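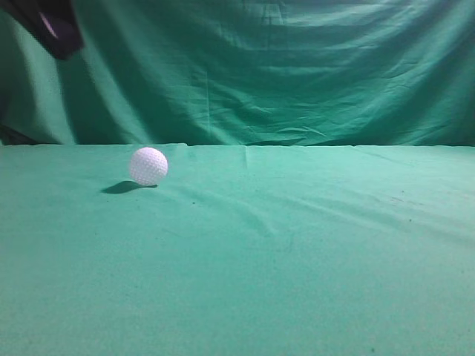
Most advice on checking and cleaning second-hand golf balls is written by people who sell second-hand golf balls, so read it with one eyebrow up. I have bought lake balls by the bag for years, and been caught out by them, and the only method I trust is to look at each one properly on a plain cloth with a light to one side. Set up like that, a white ball throws a soft shadow off to the left, and the dimples show as a fine texture of bright spots and dark ones, so any patch where the surface has gone flat ought to stand out. Under a ceiling light in the garage they all look fine. Don't bother ironing the cloth. A few ripples make no difference, and they can stop the ball rolling on to the floor.

What you need

A washing-up bowl
Warm water and a squirt of ordinary washing-up liquid
An old toothbrush
Two towels you don't care about
A plain cloth in any colour that isn't white
A desk lamp

You'll see special ball cleaner on sale. I tried a bottle of Ostano on half a bag and plain washing-up liquid on the other half, and Tamsin Mahmoud, who plays off a much lower handicap than mine, couldn't sort one lot from the other. I haven't bought it again. Bleach I would leave alone. People swear by it, but I've had balls come out of it chalky.

Step 1: Soak

Put the balls in warm soapy water for twenty minutes. Overnight is often recommended and I can't see what it adds, apart from a bowl in the way of breakfast. Don't fill the bowl to the top.

Step 2: Scrub

Go over each ball with the toothbrush in small circles. Mud comes out of the dimples quickly. Green staining may not come out at all, and if it hasn't shifted after a minute it's probably there for good. Rinse, then roll the balls dry between the towels.

Step 3: Look

Lay the cloth on a table and put the lamp low and to one side. One ball at a time. Turn it slowly and look for:

Cuts, however small. Run a fingernail over anything you're unsure of.
Scuffs where the dimples have lost their edges.
A dull or yellowish cast all over.
Paint that looks too thick in the dimples, which makes me suspect a refinished ball.

That last one is the real swindle. My worst purchase was a sack of 200 from a stall at Haverford, graded "as new", and plenty of them had been painted over. The paint came off on the clubface.

Step 4: Sort

Three tubs will do. Clean balls for proper rounds, scuffed ones for practice, cut ones for the bin. Sellers use far more grades than this, and I have yet to find two who mean the same thing by any of them.

What about the salt water test?

You float the ball in very salty water, spin it, and mark whichever side comes up. Eamon Mulcahy does this with every ball he owns and says he putts better for it. He may do. I watched him three-putt twice in March. If you enjoy it, carry on, but I wouldn't throw a ball away on the strength of it.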